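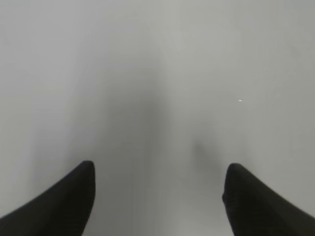
Adoración Figueroa built the first version of her robot arm on a shelf in the laundry room, and it could not pick up a sock. The second one lives at Zullholm, a shared workshop where members pay 60 dollars a month for a bench and a key.

She started in the winter with a set of used motors and a plan she drew herself. The fingers took the longest. She has made 14 pairs so far, and most of them are in a box under the bench. The early ones were straight and let round things roll out. The current pair is black and curved, with blunt tips.

"I kept fixing the motors when the trouble was the fingers," she says. "That cost me a month."

The small camera at the wrist was Leonidas Sfakianakis's idea. He runs the lathe at the next bench and had a spare one in a drawer. It looks down past the fingertips, so Figueroa can watch the gap close on a laptop. Plain backgrounds work best for now - her software gets confused by wood grain, and shadows still give it trouble.

Her parts bill stands at 164 dollars, not counting the box of old fingers. She calls the project Ustine and keeps the drawings in a binder that any member can copy.

Next on her list is a cable guide for the elbow, where the wires rub. After that she wants to go back to the sock.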